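**Trallen banner: does pity carry over from Lurngate or not?**

**mossbucket**
Simple question, I hope. I'm at 83 pulls on the Lurngate banner with no top-tier. Trallen starts Thursday. If I stop now, do my 83 pulls count toward Trallen? The in-game text says "shared within banner type" and I can't tell if these two are the same type.

**kettle_drum**
They're both limited hero banners, so yes. The counter carries over. Your guarantee carries too, if you lost the last coin flip.

**Figgy_Main**
Careful. Trallen is listed under "Festival" on the news page. When Figueroa ran as a Festival unit last July, my counter started from zero. I was 19 pulls short of the guarantee and it was gone when I opened the new tab.

**kettle_drum**
It wasn't gone. It was sitting on the regular banner. Festival had its own counter then. They merged the two in the Nirkton patch.

**Figgy_Main**
Do you have the patch notes? I read them and I only saw the weapon banner mentioned.

**hpringle**
Second page of the notes, under "Summons." It says hero and Festival banners use one counter. Weapons stay separate. I checked it last night before spending anything.

 - Heather Pringle

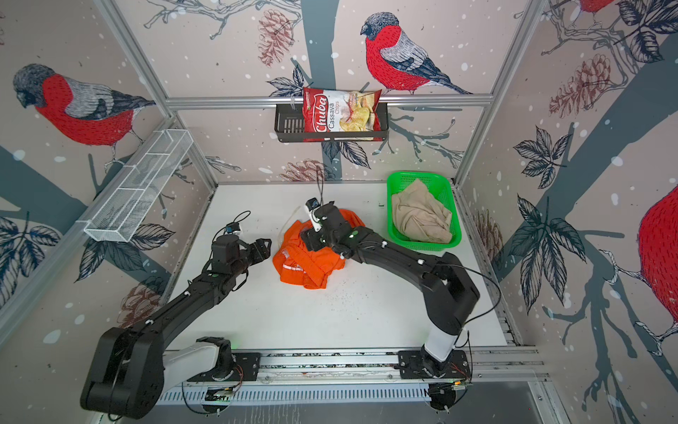
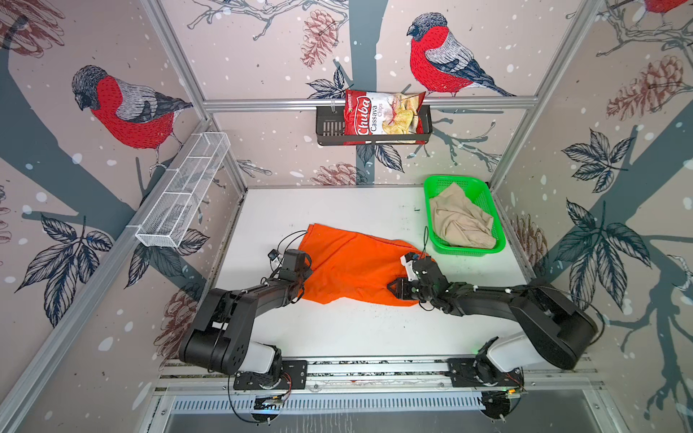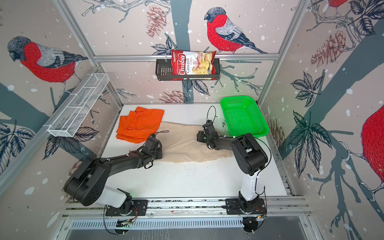
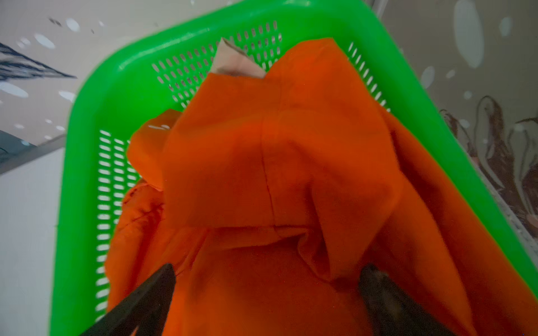
Back to the counter. If you want to be sure, open the Details page on the Trallen banner before you pull. It shows your current count at the bottom. If it says 83, you're fine. If it says zero, close it and go back to Lurngate while it's still up. The two banners overlap until reset.

**mossbucket**
Didn't know the Details page showed that. Thanks. I'll wait for Thursday then.

**oldsalt**
I'd pull on Lurngate anyway. She makes every ice team better and Trallen needs two specific partners to do anything. You'll regret saving.

**kettle_drum**
Disagree. Trallen works fine with the free archer if you give her the speed set. Lurngate has already had one rerun and will get another.

**oldsalt**
The free archer falls over in the last floor of the Tower. I tried it for a week during the trial event. 5 clears, and three of those were with a borrowed healer.

**kettle_drum**
What level was your archer?

**oldsalt**
70. Same as most people's.

**Figgy_Main**
OK, found the line in the notes. I was wrong about the reset, sorry. I still think they should put it on the banner itself.

**mossbucket**
Update: Trallen is live and Details shows 83. I did a 10-pull at lunch and got Lurngate off the coin flip. So now I have a guarantee and no gems.

**oldsalt**
Told you to pull Lurngate.

**kettle_drum**
The guarantee stays with you too. Do the dailies and the Tower and see where you are by the last weekend.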